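Home | About | Archive | Reading List | Contact

On Keeping a Household Inventory

It has been the practice of this blog to address one household subject each November, and this year the subject is the written inventory. Readers who have followed these pages for some time will recall that a short note on the matter was published earlier and drew a number of letters. The present post replaces that note and should be preferred where the two disagree.

An inventory is a list of what a household owns, where it is kept, and what it would cost to replace. Insurers may ask for one after a fire or a flood, at which point it is generally too late to write it. The list is also of use when a family moves, when an estate is settled, and when two members of the same house hold different views as to whether the good scissors were lent out.

The author's own inventory was begun after a burst pipe at the former address in Fevley. The claim took six months to settle. A good part of that time was spent in correspondence over the contents of one closet, for which no record of any kind existed. The closet held winter coats, a sewing machine and a set of table linens brought from Cabanatuan by the author's late mother-in-law. The linens could not be priced and were in the end left out of the claim.

It was resolved that this should not happen again. The list now runs to 148 entries and is reviewed once a year, on a Friday evening, with the radio off.

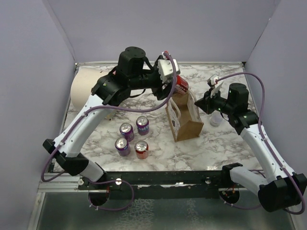 White arms and a marble-patterned tabletop.

With regard to method, the following is recommended. Work should proceed one room at a time, beginning at the door and moving in one direction. Each entry should give the name of the item, the year it was acquired, and the price paid if known. Where the price is not known, that column should be left blank. A guess written down in ink has a way of being treated as a fact some years later, and the author has been embarrassed by this more than once.

Kitchens take the longest. Small goods may be grouped by drawer, and it is not necessary to list forks. Tables and counters should be entered with their dimensions and the material of the top, as replacement costs vary a great deal between stone and its imitations.

Receipts should be kept with the list. The author had for several years used Cleneo, a program that stores copies of receipts by date, but found that the search function did not return older items and went back to a paper folder. Others in the family continue to use it and report no difficulty.

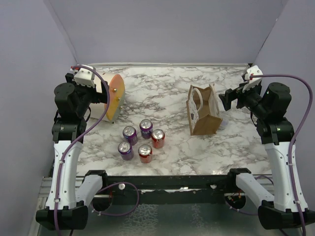
The question of where to keep the finished list was raised in several letters. A copy kept only in the house will be lost with the house. Meinir Hopkin wrote to say that she leaves hers with her sister and holds her sister's in return, and this arrangement has been adopted here – with a cousin, there being no sister available. The two copies are exchanged by mail when either is revised.

A word should be added on totals. When the replacement column was added up last year it came to $3,769 more than the limit of the policy then in force. The policy was amended the same week. The author had assumed for a long time that the coverage was generous, and had repeated this to others.

Items on loan should be entered on a separate page. At present that page holds two entries, a ladder and the Dorkura rice cooker, both of which are expected back before the holidays.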